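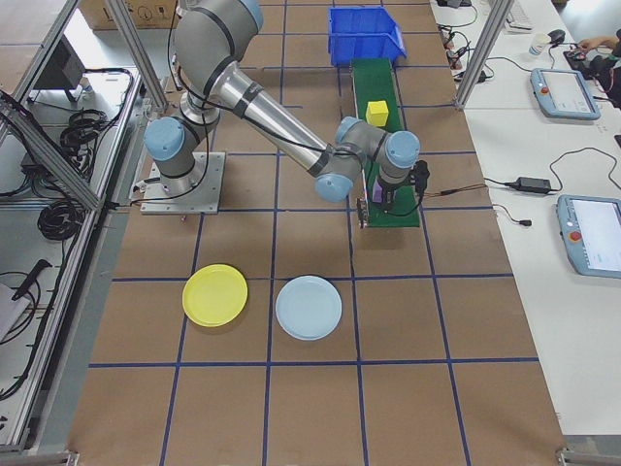 Robot arm over a green conveyor belt, with a purple block in the gripper

Call for participants: writing about the family we grew up in
A poetry and memory circle in Gurkstead

We are looking for adults who want to write poems or short prose about their childhood home and to read them aloud in a small group. The circle begins in May and it will be held in the reading room on Lambert Street, Gurkstead. There are 13 places.

You do not need to have published anything. You also do not need a happy story, or a sad one. In our last circle one person wrote only about the kitchen radio, and another wrote letters to a brother she has not spoken to for 23 years. Both texts are in the booklet that we printed afterwards, and you are welcome to ask for a copy before you decide.

What we do in the meetings

Each meeting takes 2 hours. In the first part we read one poem by a known author and talk about it a little. Then everybody writes in silence. After the break, those who wish can read. It is allowed to say "pass" and no explanation is needed. We comment on the text and we do not give advice about the life of the person who wrote it. Please take this rule seriously, it is the one we are strict with.

The language of the circle is English, but many of us learned it late. Mistakes are welcome. If a word exists only in the language of your mother or grandmother, leave it in the poem and tell us how it sounds.

Who can apply

You should be 18 or older and able to come to most of the meetings. We ask you also to think about whether this is a good time for you. The circle is not therapy and the persons who lead it are writers. Old things can come up when one writes about parents, so it is good to have somebody you can talk to at home or elsewhere.

Costs

Participation is free. Paper, tea and the printing of the booklet are paid from a small grant of the Rorkow Fund. Travel from Dratberg can be paid back if you keep your bus tickets.

How to apply

Send us one page, by mail or by hand, with the following:

Your name and how we can reach you
A few lines about why you want to join
One text of your own, finished or unfinished, in any form

Address: Memory Circle, Box 678, Gurkstead

We read all letters ourselves and answer every one of them, also when the answer is no. If there are more letters than places, we will try to choose a group with different ages and different kinds of stories. Texts which you send us are not shown to other persons without your permission, and we return them if you put in a stamped envelope.

The reading room has a ramp at the side door. Please write to us if you need large print or a seat close to the reader.

Posted 2019-08-25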